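How a robot is shown what to do

Most robots in factories follow a list of moves. Somebody writes the list, and the robot repeats it. This works well when every part arrives in the same place, facing the same way. It works badly in a kitchen, where a tray might be anywhere on the worktop.

Another method is to show the robot the task. There are two main ways of doing this.

Showing by hand

In the first way, a person takes hold of the robot's arm and moves it. The motors are set so that the arm gives way easily. Inside each joint is a sensor that measures how far the joint has turned, and a computer stores those measurements many times a second. When the person lets go, the computer has a record of the whole movement.

Showing by remote control

In the second way, the person stays away from the arm and uses a controller. It may be a joystick, a handle that can be moved in the air, or a smaller copy of the arm. When the controller moves, the robot moves. At Tiltix, the workshop where this page was written, the small copy is called Fikre and the robot that follows it is called Purkia. The names are painted on the bases — this saves plugging the wrong cable into the wrong arm.

One complete try at a task is called a demonstration. A single demonstration is not much use, as it shows only one way of doing the job from one starting place. For a set of tray tasks, Danica Šimko and Yogesh Tripathi recorded 559 demonstrations, with the tray starting in a different spot each time.

What the cameras record

The joint sensors know where the arm is. They know nothing about the tray, so cameras are needed as well. A camera near the gripper sees what is close to the fingers, and a camera that stays still sees the worktop from one side. 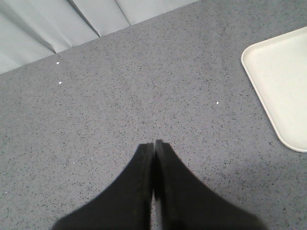

The first view is from the camera near the gripper, and the second is from the one that stays still. 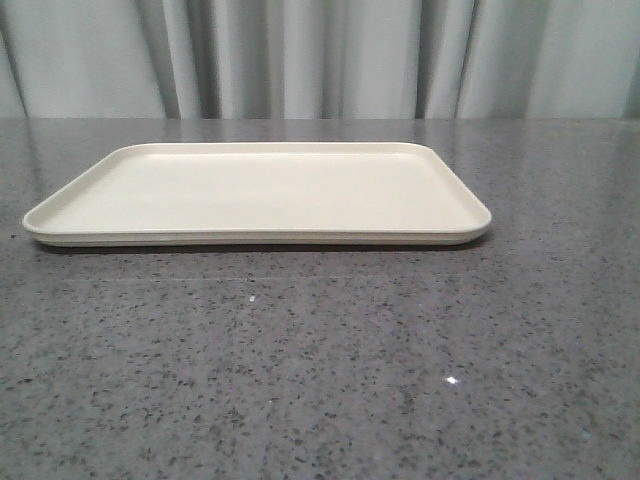 Bereket Wako wrote in to ask whether the robot copies the person's mistakes too. His class had tried a remote-controlled arm and dropped a cup with it 5 times.

It can. A computer that learns from demonstrations has no idea which moves were meant and which were slips. If the person often stops halfway, the robot may learn to stop halfway. For this reason bad tries are usually marked and left out. A few slips may be kept if the person put them right afterwards, as they show the robot how to recover.

After the demonstrations

The recordings are used to train a program. The program is given the camera pictures and the joint measurements from one moment, and has to work out what the person did next. At first its answers are poor. Each wrong answer is used to adjust it slightly, and this is repeated a very large number of times.

Then the robot is tested with no one holding the controller. The tray is put in a place that was not used before. If the robot fails, more demonstrations are recorded with the tray near that place.

Words to know

Gripper: the part at the end of the arm that holds things.
Joint: a place where the arm can bend or turn.
Sensor: a device that measures something.
Demonstration: one complete try at a task, recorded from start to finish.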